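Chapter 6
Insulation in Clothing and Bedding

Key terms: fill, loft, shell fabric, baffle, cold spot, thermal resistance, drape

6.1 Still air as an insulator

A textile keeps the body warm mainly by holding air in place. Air conducts heat poorly, but it moves easily, and moving air carries heat away from the skin. The task of an insulating layer is to divide the air into spaces so small that it can hardly move. Wool, down, and polyester fill all do this, and the differences among them matter less than the thickness of the layer they produce.

Thickness under no load is called loft. Two pieces of the same weight may have very different loft, and the one with more loft will nearly always be the warmer. A piece that has been crushed, soaked, or washed badly loses loft and loses warmth with it, although its weight on the scale is unchanged. Weight alone is therefore a poor guide to performance, a point to which Section 6.4 returns.

6.2 Quilting and the problem of shifting fill

Loose fill does not stay where it is put. Gravity and body movement push it toward the lowest part of the garment, and the upper part is left as two sheets of cloth with little between them. Quilting solves this by stitching the shell and lining together along lines, so that the fill is held in separate channels or pockets. 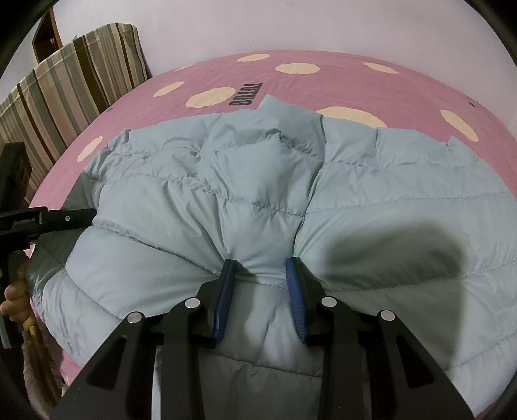 The stitching has a cost. Along each seam the two layers meet, loft drops to almost nothing, and heat escapes. These lines are known as cold spots. Closely spaced seams hold the fill well but create more cold spots; widely spaced seams do the reverse. A designer must choose a spacing that suits the fill. Down migrates easily and needs smaller pockets than bonded polyester batting, whose fibers are already fixed to one another.

Box construction avoids the conflict in part. A strip of light cloth — the baffle — is sewn between shell and lining, so the two are joined without being pressed together. The method uses more material and more labor, and it is found mostly in sleeping bags and heavy comforters.

The Ekström trials, discussed at length in Chapter 9, compared sewn-through and baffled panels with channel spacings of 40 and 50 millimeters. Hanane Abdel Rahman, who reworked the data from the Ernside laboratory, found that the wider spacing gave the better result only while the fill was new. After repeated laundering the fill had shifted enough to cancel the gain.

6.3 Layers on the bed

Bedding follows the same principles as clothing, with two differences. The sleeper is still, so less heat is produced, and the lower side of the body presses on the mattress, so any fill beneath it is flattened. Most of the useful insulation must then come from above and from the mattress itself.

A bedspread adds little loft of its own. Its contribution lies in closing the gaps through which warm air escapes at the sides and foot. Drape, the tendency of a cloth to hang and follow the shape under it, is the property that decides how well it does so. A stiff cover bridges over hollows and leaves channels for air, while a limp one settles into them.
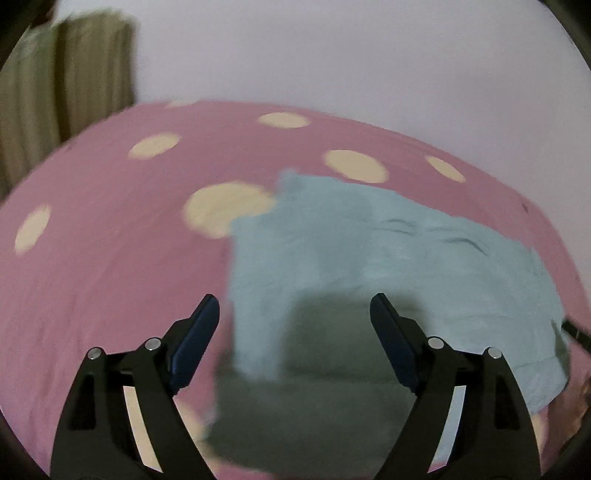 Figure 6.2 A dotted bedspread with a smaller piece of fabric lying on it.

Drape is measured by letting a circular sample hang over a smaller disk and recording the area of its shadow. The procedure is given in Appendix C, together with the Sorkari table of values for common bedding fabrics. Students should read the notes to that table before using it, as the samples were conditioned at a lower humidity than the one assumed elsewhere in this book.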